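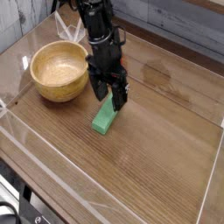 A green foam block and one of the round wooden bowls on the tabletop.

Bowls and blocks are back at Lillau

30 October 2018

Good news for anyone in Jilullow with a small child, a rainy afternoon and nothing left in the tank: the block room at Lillau is open again! I went along this morning, stayed much longer than I had planned to, and came home with sore knees and a bowl I hadn't meant to buy.

If you've moved here lately, Lillau is the toy library on the upper end of Mill Street, in what used to be the seed store. You pay your membership at the front desk, you borrow what you like for two weeks, and if you have the time you can go through to the back and play there instead of hauling everything home. The back is the block room. It closed in August when the old floor started lifting by the window, and the sign on the door said it would be a short break. Well, it was most of a season. Parents at my end of town have been asking each other about it at the bus stop ever since, and I got so used to saying "soon, I think" that I'd stopped believing it myself.

The big change is that the plastic tubs have gone. Everybody remembers the tubs - gray, stackable, cracked at the corners, and loud enough when tipped out to end any conversation in the building. In their place are wooden bowls, 78 of them, turned by the Šťastný workshop out on the river road. They're round and fairly deep, with a smooth rim and sides that bulge a little before they narrow to the base. The wood is tan on the outside and a pale yellow inside, and if you tilt one toward the light you can see faint rings from the turning. I ran my thumb around quite a few of them. I wasn't the only grown-up doing it, either.

The workshop normally does salad bowls and stair parts, and I gather this was the largest order of one single shape it has ever had. It gave Lillau a good price and took the summer over it. The bowls aren't perfectly matched, so don't expect them to nest like measuring cups. My neighbor's little boy tried for a solid ten minutes to get three of them to stack flat, gave up, put one on his head and seemed satisfied with that.

Then there are the blocks. The foam ones have stayed, which will please the people who wrote in about it (I did not write in, but I thought about it). There are 2,000 in all now, counting the old ones that were washed and kept and the new boxes that arrived last week. They come in several colors, and the green rectangular ones are the ones that go first. I can't tell you why. They're small, they stand up on end if you're patient, and they make a perfectly good train, sandwich, phone or bar of soap, depending on who you ask. Two girls were running a bakery with them when I came in and would not sell me anything green, only yellow.

I asked at the desk whether foam and wood was a strange pairing, and was told the idea came from watching the children. They never cared much about the tubs, but they cared a great deal about filling things up and emptying them again. A bowl is easier to see into, it has no handles to fight over, and a two-year-old can get both arms around it. Watching the floor this morning, I'd say that's right. Half the room was building and the other half was just putting blocks in bowls, taking them out, and putting them in again with enormous seriousness. One child had lined up every block on the edge of the rug first and was choosing them for her bowl one at a time, like somebody buying peaches.

The noise is different, too. A foam block dropping into a wooden bowl makes a soft sort of pat, and a whole bowl tipped out onto the table is hardly louder than a deck of cards. You can talk in there now! I had an entire conversation about gutters with a man I'd only ever nodded to.

About the tables. They've kept the brown wood-grain tops, and I'm glad, as they're a nice warm color and they have seen a lot of life already. They do shine quite a bit when the light hits them, so if you're sitting down for a while, pick the side with your back to the window. The tops are lower than they used to be. The legs were cut down over the summer so the smaller ones can stand and reach the middle, and I'd call that the best thing in the whole refit, although my back may disagree by tomorrow.

There was a little muttering this morning about drinks. Cups with lids used to be allowed on the tables and now they aren't. Foam soaks up juice like nobody's business, and wood doesn't love it either. Drinks go on the shelf by the coat hooks, no exceptions, and that includes your coffee. Pesivetti next door has said it will let Lillau families bring a toy or two in with them if they want to sit down for something hot afterward, provided the toys go home again. I had a cheese roll and can report that the booth by the radiator is still the one to get.

Now the practical part, which I know is what half of you scrolled down for. The block room runs in sessions of 60 minutes, mornings and afternoons, and you put your name on the sheet at the desk when you arrive. There's no phone booking. If the sheet is full you can wait in the front room, where the puzzles are, and they'll call you when a family leaves. Brothers and sisters of any age can come in, babies included, and there's a padded corner with a low rail for the ones who aren't walking yet. Socks on, shoes off. The cubbies for shoes are new, and the top row is the only one that takes adult boots, so get there ahead of me.

Members pay nothing extra for the room. If you aren't a member and only want to try it, you can go in once as a guest and decide later. Your guest visit doesn't let you borrow anything to take home, though, and the desk was very firm on this with a grandfather who had his eye on the marble run.

You can borrow the bowls and blocks, too. A set is one bowl and as many blocks as fit in it without a heap, in a cloth bag with a drawstring. It goes out for the usual two weeks, and you wipe everything down before you bring it back - a damp cloth for the blocks, a dry one for the bowl. Please don't put the bowl in the dishwasher. There's a note in the bag saying so, another one on the bag saying so, and I was asked to say it in print as well. If a block comes back with teeth marks, nobody's going to scold you, but do mention it so it can be taken out of the bag before it goes to the next house.

The workshop made a few extras, and those are for sale on the windowsill by the desk. Mine is already on the kitchen counter with clementines in it. They go quickly, so if you were hoping for a present for somebody, I'd stop by this week. The money goes toward new rugs, and having spent an hour kneeling on the present ones, I'm all for it.

One thing isn't finished. The lamp over the far table is still waiting for a part, and until it comes the late afternoon session gets a bit dim at that end. The puppet shelf isn't back either. The puppets are fine, they're in a cupboard, and they'll come out when the shelf has been fixed to the wall properly. I was asked about the crocodile by two separate children as I was putting my shoes on, so I went back and checked. The crocodile is in the cupboard with the others.

Lillau is open its usual hours for the rest of the week, and the session sheet goes out on the desk when the doors open.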